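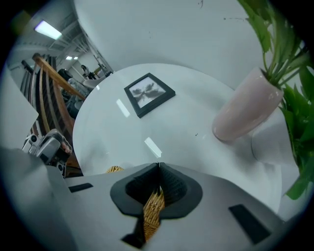 Does a small round table need anything on it?
It doesn't need a thing. One object is usually plenty, and the rest should be able to move when dinner or the mail arrives.

I have been reading advice on styling round tables since March and I trust very little of it. Most of it says to use odd numbers, mix your heights and add "something organic." No one who writes this seems to eat at a table, open a laptop on one, or own a cat. The apartment at Catuslow gave me a chance to try the advice instead of grumbling about it, so this gallery page covers what we put on the table and whether I would keep it there.

The table
Round, white, glossy. The sales copy from Bhutto, the shop in Tukodport where it came from, calls the finish "light-giving." What it gives is two long streaks of ceiling light across the top. A gloss top also shows every crumb, and I can find a speck on this one without trying. The shop sells a care kit for 19 dollars. I used dish soap and a cloth and can't say I felt the loss.

The framed picture
Square, thick black border, with something gray inside that could be a plant and could be an insect. I have heard both opinions, stated with great confidence. It lies flat on the table, a little crooked. Laying a frame flat is supposed to look relaxed. To me it looks like someone went to find a nail. I will admit the black edge does a job, though, since with everything else so pale your eye has nowhere to land.

The pink vase
Pale pink ceramic, shiny, sold under the name Grakel. I was ready to dislike it, having seen the color on every shelf in town for two years. It holds its own on white better than I expected. Would a plain glass jar do as well? Probably, for a lot less money. Madhu Kanaujia, who arranged the table with me, says a jar would vanish against the gloss. We didn't have a jar on hand, so she wins that one for now.

The greenery
Long pointed leaves, thin stems, no flowers. This is the part I would keep. It gives the height all those articles go on about, and it does so without a candle nobody lights. My complaint is spread. Leaves that lean out over a table this size take the space where a plate goes, so either trim them or eat somewhere else.

The wicker
Everything gets wicker now. The argument is that a slick surface wants a rough texture near it, and I can follow that as far as it goes. Woven stuff also drops little bits and catches on sleeves. If it has to be there, I'd put my keys in it and let it earn the spot.

What I would do
Hang the picture. Leave the vase where it is, off to the side, cut the leaves back. Move the wicker to the hall. That leaves one thing on the table and room for two people to have breakfast, which was the reason for buying a table.

Madhu disagrees with nearly all of this. Her view is that the arrangement is for looking at and can be cleared in 60 seconds, so why fuss. Fair enough, but I have watched what happens in other people's homes. The arrangement doesn't get cleared. It gets pushed to one side, and then everyone eats on the sofa.

If you have a round table that has carried three or more decorations through a month of real meals, send me a note and tell me how. I'm willing to be talked out of this, but I'd want to hear what you do with the plates.

506 shares
19 comments
Last updated: 2019-07-10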